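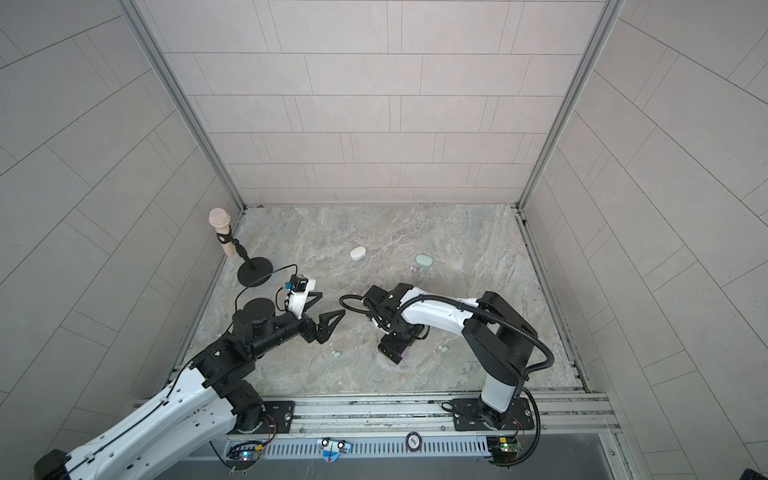

January, early

Up at six and could not get back to sleep. The bathroom has been without a floor covering for three weeks now and I think about it at night more than it deserves. The old linoleum is in the garage in rolls. Under it was a layer of brown paper, and under the paper were boards, mostly sound, with one soft place by the tub where the water had been getting in for years.

I made coffee and sat at the kitchen table with the graph pad. I have drawn the room four times and come out with four different widths. The house does not have a square corner anywhere. This morning I measured at the baseboard, at waist height and as high as I could reach, and wrote all three down without trying to make them agree. The wall behind the sink leans out at the top by the thickness of my thumb. I don't know if it always did or if it has been moving. There is no crack in the plaster, so I am going to assume always.

Washing in the kitchen sink is all right in the morning and miserable at night. The tub still works, but to get to it I have to walk across a plank, and the plank moves.

Mid-morning

Drove to Fesham. The road was clear but there was ice along the edges past the feed store and I kept it slow. I had a list with three stops on it and did two.

First was Dedis, for screws, a new blade for the utility knife, and a price on backer board. They had moved everything again. The screws are now where the paint was, and the paint has gone upstairs. I bought a box of 100, which is more than I need for the bathroom, but the stairs to the cellar could use some too. The backer board is $10 a sheet and I need nine sheets if I don't ruin any. I did not buy it today because it will not fit in the car and I forgot to ask about delivery. I remembered in the parking lot and did not go back in. I will call.

Then Rezende, which is the tile place behind the bank. I had only been in there once before, years ago, to use their phone. It is bigger than it looks from the street. They let you take samples home in a paper bag if you leave a deposit, and I came away with five, which was too many. It is hard to hold a tile up in a shop and imagine it floor to ceiling. White looked fine on the rack and then looked like a hospital once I pictured a whole wall of it. There was a green I liked very much, and I know I would be tired of it by summer.

The woman at the counter asked whether I wanted straight rows or offset and I said I hadn't thought about it. She said most people with crooked walls go offset, as a straight line up the wall shows every fault. That made sense to me. She also said to buy more than the drawing calls for, and to keep the extras somewhere I would remember. My parents kept theirs in the attic and when one finally broke no one could find the box. It was there the whole time, under the Christmas things.

The third stop was the library and I skipped it. The books are due later in the week anyway.

Afternoon

Ate a sandwich standing up. Put the samples along the edge of the tub and went in every half hour to look at them as the light changed. The window faces north so it did not change very much. By three I had ruled out the green and both of the whites. What was left was a cream one and a pale gray with a faint speckle to it, and I put the cream one back in the bag a little before four.

So it will be gray, in offset rows, with a thin line of grout a bit darker than the tile. I would like a narrow silver metal strip in the corners where two walls meet. I had been planning on caulk alone, as in the old bathroom, but the caulk there went black and I scraped at it every spring for most of my adult life. The metal ought to wipe clean. It also means the cut pieces, which will end up in the corner whatever I do, have something straight to finish against.

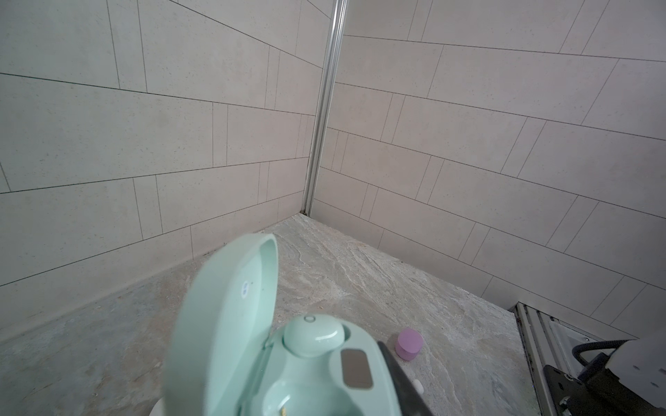 What it will cost

Wrote this out after supper so I would stop carrying it around in my head. The tile will come to around $300. That is the part I can bear. Mortar and grout are extra, and the shop sells the Brireck mortar, the bags with the blue stripe, which I am told is easier for a beginner because it stays workable longer. I am a beginner. I have done one backsplash, and that was a long time ago and not very good – there is a place behind the toaster where the grout line takes a turn, and I still keep the toaster in front of it.

I also need to rent or borrow a wet saw. I would prefer to borrow. The house across the road has one in the shed, or had one, but they are away until the end of the month and I don't like to call about a saw. I could start with the backer board and save the cutting for when they are back. That puts the whole thing into February, and I had told my sister it would be done before she comes. She will have to use the plank.

The floor is a separate question and I have not settled it. I had thought of more tile, smaller, but my knees are against it. A sheet of something would be quicker. I looked at one at Dedis with a stone pattern printed on it, and from standing height it was convincing enough. Up close you could see where the pattern started over. I may be the only one who would ever look.

Late

Snow started at around supper time, small and dry. I brought in wood for two days. The cat has been sleeping on the drop cloth in the hall and has gotten plaster dust in her coat, and she would not let me brush it out, so now it is on the good chair as well.

I went in once more with the flashlight to look at the soft board. It is softer than I said this morning. I can push the screwdriver in to the depth of the first joint of my finger, and it goes along the grain toward the drain farther than I had thought. The joist below felt hard wherever I could get at it. That board has to come out before anything else happens, and likely the one beside it – the nail heads there are rusted right through. I have lumber in the garage that is close to the right thickness. I will plane it if it isn't.

Call Dedis about delivery. Take the four samples back and get the deposit. Library. Find the pry bar, which was last in the cellar, on the shelf with the canning jars.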